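Jewellery boxes, small pieces and quilts - frequently asked questions

Last updated 16/09/2019

The questions that come in most often about storing jewellery at home, the small lidded boxes we sell, and looking after a patchwork cover. If yours isn't answered, use the contact form and Arturo Lo Presti will reply, usually within two working days.

What size of box do I need?

For a few everyday pieces, a small one. The Nepia is our smallest and is meant for a couple of rings, a bracelet and a fine chain. If you own more than one bulky necklace, go to the Zista, which has a deeper base. We don't recommend piling things into a small box until the lid has to be pushed down. Fine chains suffer first.

Can I keep beaded bracelets and metal rings together?

You can, for short periods. Stone and wooden beads can be marked by the edge of a ring, and some stones are hard enough to scratch soft gold. If the box has no dividers, put the bracelet on one side and the metal on the other. For long storage, use a separate pouch.

How do I stop a thin chain from knotting?

Fasten the clasp before you put it down. Lay the chain in one loop across the cushion and leave it there. Don't drop it in from above. If you're travelling, thread one end through a drinking straw and then do up the clasp.

My chain is already knotted. What now?

Put it on a flat, pale surface under a good light. Work the knot open with two sewing needles, from the outside in. A drop of baby oil helps with stubborn ones, but wash it off afterwards with a little dish soap and dry the chain fully.

Where is the best place to sort through jewellery?

A table with a towel on it is best. Plenty of people use the bed, and a bed is fine if the cover is pulled flat first. Small rings and studs are easily lost on a busy print, so keep the box open next to you and return each piece before picking up the next one.

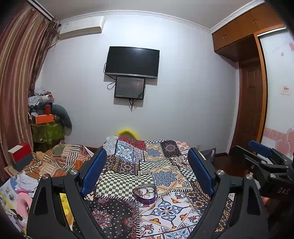
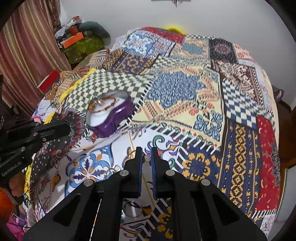
Small jewellery boxes, open on a patchwork cover.

I dropped a ring on a patchwork quilt and can't see it. How do I find it?

Turn off the overhead light and lay a torch on the quilt so that the beam runs low across the fabric. Metal will catch it. Check the seams between squares and any fringed edges. Don't shake the quilt out until you have looked, and if you do shake it, do it over a bare floor with the door closed.

Will jewellery damage the quilt?

Claw settings and open clasps can snag knitted squares. Printed cotton is tougher. If you pull a loop, don't cut it - ease it through to the back with a crochet hook.

How should a patchwork cover be washed?

Follow the label if there is one. If there isn't, test the darkest colours first with a damp white cloth. Reds and navies are the likeliest to run. Our Kastitz covers can be machine washed cold on a gentle cycle and dried flat in the shade.

How do I clean the white lining of a box?

Lift off fluff with a strip of tape. For marks, use a barely damp cloth and leave the lid open overnight. Never soak it, as the padding is usually glued in. Satin-finish outsides should only be dusted.

Does silver tarnish in a closed box?

Yes, more slowly than it would in the open. Put a square of anti-tarnish paper under the cushion, if the cushion lifts, and change it in November, or whenever you remember. Keep the box out of the bathroom.

Do you sell replacement cushions?

For the Nepia and the Zista, yes. Fomlow boxes are no longer made and we have 31 cushions left in that size. When they are gone we won't be getting more.

Can you repair a broken hinge?

On our own boxes, yes. Send the box empty. We can't accept parcels with jewellery in them, and they will be returned unopened at your cost.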